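Trustberg Design School > Student Work > Second Year > Project Reports

The Vullia Closet: Lending Clothes Instead of Buying Them
Project report by Hanan Akl
Group: Hanan Akl, Zixuan Long, Tsung-han Pan, Yuzhen Li

How we got here

Our assignment was to pick a thing people own too much of and design a way for them to share it. Half the class went for tools or kitchen gadgets. We went for clothes, mostly because Zixuan had just moved rooms and was very loud about how many jackets she'd had to carry up the stairs. We named the project Vullia, a word Tsung-han made up on the bus, and by the time we wanted to change it he had already drawn the logo.

The plan was a small lending closet for students. You bring in things you don't wear much, other people borrow them, and you get to borrow back. We ran it for 14 days in June out of the storage room next to the print studio, which has a good rail and terrible light.

What we did

We started with a short survey in the cafeteria. I thought people would be weird about wearing strangers' clothes, but the thing they worried about most was damage. What happens if I spill on it? What if someone stretches out my sweater? So we wrote a one-page agreement in plain words, and I'm still pretty proud of it (Yuzhen took out all my exclamation marks). If something comes back hurt, you try to fix it together. If it can't be fixed, you offer the owner something of yours.

Every item got a cloth tag with a number, and the number went into Plikarus, the free catalog app the school library uses for its board games. It wasn't made for clothes at all. There was no field for size, so we typed sizes into "number of players," and for a while a rain jacket was suitable for 2 to 4. Tsung-han fixed that later with a notes column.

By the end we had 19 regular borrowers. I had pictured 200, with a line down the hall, so the first afternoon was a little sad! It got better once Zixuan moved the opening hours to lunch and propped the door open so people could see in.

What people borrowed

I guessed it would be all coats and fancy stuff, things you need once. We did lend out a suit for an internship interview, and a long green dress went to a cousin's wedding and came back with a thank-you note in the pocket. But mostly it was the everyday stuff, cardigans and button-downs and anything with a pocket on the chest. One guy kept borrowing the same gray cardigan, so its owner just gave it to him.

Jeans didn't work at all. Nobody wants to try on six pairs in a storage room, and the sizes on the labels mean basically nothing. If I did it over I'd leave pants out completely and use that part of the rail for knitwear.

Washing was our biggest headache. We asked borrowers to wash things before returning them, and most of them did, but everyone's detergent smells different and after a week the closet smelled like all of them at once. Yoga Rondonuwu, who teaches our textiles class, told us to pick one unscented soap and hand out small jars of it with each item. We did that for the last few days and I wish we'd asked her sooner. She also made us rewrite the care notes, because "wash gentle" isn't an instruction.

What I'd change

First, the agreement needs a part about how long you can keep something. We said "until you're done with it," which sounded friendly and was a mistake. Yuzhen spent most of the last day sending polite messages about a denim vest.

Second, photos in the catalog. Ours were all taken on the rail, under that one bad bulb, and a navy shirt and a black shirt looked the same. People came in for one and left annoyed.

Third, more accessories. Scarves, belts and bags fit everybody and take up almost no room, and you can fold them flat in a drawer. I'd also go for louder prints. Plain things sat there for days while anything with leaves or trees or big dots on it got picked up fast. My guess is that people already own the plain version, and a borrowed print is a cheap way to find out if you're a person who wears prints. I'm still finding out.

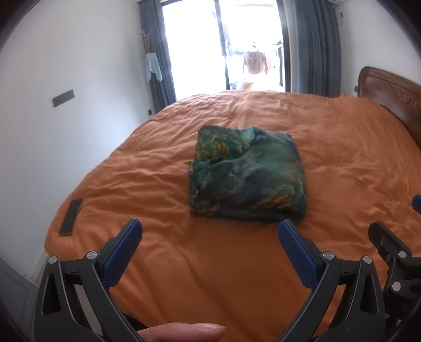 Related projects

- La: A Shared Spice Shelf for Dorm Kitchens
- Mending Table, Year One Report
- Reading the Care Label: Textiles Class Handouts
- Trustberg Umbrella Exchange
- How to Store Wool Over the Summer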